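Pet of the Month — Questions and Answers

How do I enter my pet?

Send one photo and a short story by email. Put your pet's name in the subject line. Dogs, cats, rabbits, birds, reptiles and anything else that lives with you are welcome. We had a hedgehog from Senport in November and she got more mail than any dog that month.

How long can the story be?

Up to 549 characters, counting spaces. The old form on the site cut people off at that length, and we kept the limit when we moved to email. If you run over, Florence Paquette will trim it and send it back to you before it goes up.

Who picks the pets?

Florence and Leandro Cifuentes read everything that comes in. They choose 4 pets each month. Most entries wait almost two months for an answer, longer after the holidays.

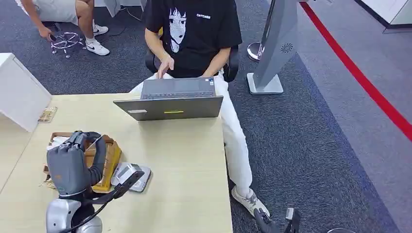 If you haven't heard from us by then, write again and include the date you first sent your entry. Please don't send the same photo several times in one week. It puts your pet in the list more than once and we have to sort it out by hand.

What kind of photo works best?

A clear one, with the pet's face showing. Daylight is better than flash, especially for black cats and dogs. Other animals can be in it, but tell us which one is yours. No costumes that cover the eyes, please.

Can I enter a pet who has died?

Yes. Those go on the Remembered page, which has no waiting list and no limit on numbers. Shirley Paquette looks after it. Naron, her old beagle, was the first one on it.

Can I enter the same pet twice?

Yes, after a year. Two pets from the same home can share one entry if they are in the same photo. 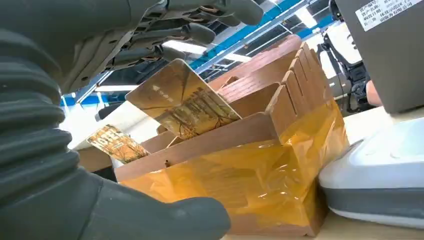
Will you change or remove my entry later?

Yes, if you ask. Give us the pet's name and the month it appeared. Name changes and spelling fixes are quick — removing a photo takes a few days longer.

Is there a prize?

No. Your pet gets a spot on the front page for the month and stays in the archive after that.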